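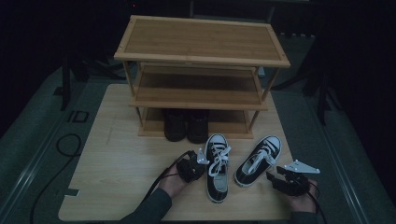 Povo compares two finger sets for hand-held grippers

Povo, which builds hand-held grippers for recording manipulation tasks, has published results from a comparison of two finger designs on soft household goods. The work was carried out in July with the controller firm Tredis, which supplied the trigger electronics and the logging software.

Both finger sets were mounted on the same Plondero gripper body. The first is a stiff, flat plate that narrows toward the tip. The second, made by Barrera, has the same outline but bends along its length under load. Each set was used for 200 trials, split between placing shoes on a rack and handling padded items with curved rims. Operators worked with a gripper in each hand, and the grippers were cabled to the controller throughout.

The stiff plates did better on shoes. Canvas uppers gave way under light pressure, and the narrow tip could be slid under a loosened lace or into the shoe opening without catching. The Barrera fingers needed a wider approach and lost more grasps at the heel. On padded items the order was reversed, with 53 failed grasps for the stiff plates and 7 for the flexible set.
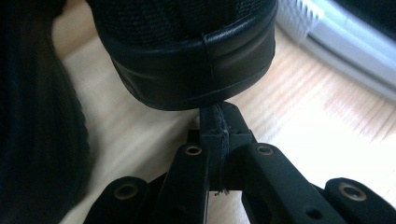 Wear on the gripper body was logged separately from grasp results. Plondero asks for the linkage to be inspected every 600 cycles, and Povo followed that interval for both finger sets. The brass threaded inserts in the black linkage arms were checked for play at each inspection, and none had moved. Povo has added one item to its own checklist: thread or lint on the central block, where a strand can lie along the front and hang into the gap below. Strands of this kind are to be removed before the next recording.

Tredis changed the trigger curve once during the work, after operators reported that the last part of the closing stroke was too abrupt. Trials recorded with the earlier curve were discarded and repeated. Povo will ship the stiff plates as standard and offer the Barrera set as an option. A comparison of wrist cameras on the same body is planned next.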